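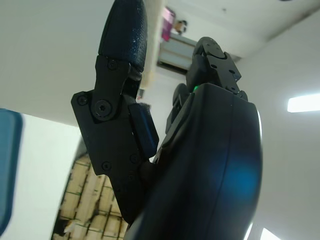 Hamidreza Kazemi
March 16, 2023
Notebook, hand teleoperation, Akard bench

Carried over from the last entry: glove mapping still drifts at the thumb, wrist camera remounted, Graltell task list unchanged. Today was meant to be a full recording day. It became half calibration and half recording.

Hand powered up normally. The green LED by the base of the upper finger came on and stayed on through homing. Homed twice, same offsets both times within a count or two, so I left the stored values alone.

Wrist view after the remount. The near finger is on the left with its link plate and fingertip pad in view. The palm housing takes the lower right. With the wrist rolled so the hand points up, the exposure is pulled by the white ceiling and the ceiling light at the far right, and the black parts lose detail. Fingertip pad texture is still readable because of the small glints on its right side. The palm shell is close to uniform black except for the blue reflection low on the right. Fixed the exposure instead of leaving it on auto. Value is in the config under wrist_cam, old one commented out.

I would like less palm in the image. Tilting the mount toward the finger would do it, but then the upper finger goes out of view in the open pose and the policy never sees both sides of the grasp. Left as is. If Bagheri sends the longer bracket we can try it again.

Link plate check. Put a driver on the screws of the near finger before starting, the small one under the fingertip joint, the hex-socket bolt at the main pivot, and the others on the plate. The one on the left edge took a slight turn. Rest were tight. Pivot bolt should not be tightened past the mark or the finger drags on return. I did this in August and spent a day looking for a software fault.

Glove mapping

Operator glove reads joint angles, mapping goes to fingertip position, then back to hand joints through the solver. The thumb drift comes from the first step. With the glove held still on the table, the thumb target walks toward the palm over a few minutes. Other digits hold.

Tried, in order:

Re-zero of the glove with the hand flat. Drift returns at the same rate.

Longer warm-up before the zero, 900 seconds. Better. Drift over the next recording block was small enough that I stopped noticing it at the grasp, though it still shows in the log.

Swapped thumb sensor channel with a spare. No change, so the channel is fine and the sensor itself is suspect.

For now: warm up, zero, record in short blocks, re-zero between blocks. The re-zero is scripted, press the left pedal twice. Makora units ordered as replacement, no ship date yet.

Also changed the scale between glove and hand. It was set from my own hand and made the fingers close too early for anyone with longer ones. There is now a scale per operator, read from the operator file. If you have no file, the script stops and says so. It used to fall back to mine without a message.

Recording by remote control

Task was block pickup and placement into the tray, same as the list. Loop was set to log at 200 Hz for joints and at camera rate for the wrist view. Clocks aligned at the start of each block only. Checked the end of the longest block for skew and it was under one camera period, acceptable.

Notes on how to demonstrate, mostly for whoever sits down next:

Pause before closing. Without a pause the approach and the grasp blend together and the segmenter puts the boundary anywhere it likes. Half a second is plenty.

Do not correct with the fingers when the wrist is off. Back out, move the wrist, come in again. Finger corrections look fine from the chair but they teach the policy to pinch off-center.

Open all the way on release. A partial opening leaves the block touching the pad and it drags when the wrist lifts.

Failed attempts are kept, in their own folder, with a one-line reason. I deleted several in the first week and later wanted them.

One stop today. Solver asked for a thumb pose outside the limit, command was clipped, and the finger closed on its own for a moment after the glove had opened. No contact with anything hard. The cause is the order of operations – the rate limiter runs after the clip and still holds the old target. Moved the limiter ahead of the clip and repeated the same motion slowly with the block removed. Did not see it again. I want someone else to read that change before it goes into the main branch.

Showing by hand

Same task, arm in gravity compensation, person guiding the wrist and the hand closing on a pedal. Compared with the glove it gives cleaner arm paths and worse grasps. The arm follows where you push it and there is no lag to fight. The grasp is one closing motion with a fixed speed, so there is nothing in the data about how to adjust.

Second problem is the operator's own hand in the wrist view. Gripping the link just behind the palm puts a forearm across the lower part of the image on some approaches. Guided a few with the grip moved farther back, which keeps the view clear but makes rotation heavy. Trying a short handle is the obvious next step. There are holes on the flange that would take one.

Payload setting for gravity compensation was also wrong. It had the old hand mass in it and the arm sank when released. Entered 992 g for hand plus mount, from the scale, and it now holds where it is left. Cable not included. With the cable hanging to one side there is still a small pull in roll.

Replay

Replayed one recording of each type open loop, at reduced speed. Glove recording: reached the block, closed, lifted, placed near the tray edge. Hand-guided recording: approach nearly identical to the demonstration, fingers met the block a little high and it turned in the grasp. One of each says little. It does agree with what I expected from the traces.

Motor current on the near finger peaked at 800 mA during the glove replay. The limit is well above that. Writing it down to have something to compare with once the plate screw has been in use for a while.

Data is on the bench machine, synced to the Akard share in the evening. Roughly a third of the blocks lack operator name in the header, from before I added the operator file. They are all mine. I will patch the headers and not rerun.

Open items

Thumb sensor, waiting on Makora.
Review of the limiter change.
Handle for hand guiding, sketch first, print after.
Cable tie point on the forearm, nearer to the wrist.
Ask Bagheri about bracket length.
Decide if the Graltell list needs the stacking task in both modes or glove only. My preference is glove only.

Hand left in the open pose, drives off, glove on the charger.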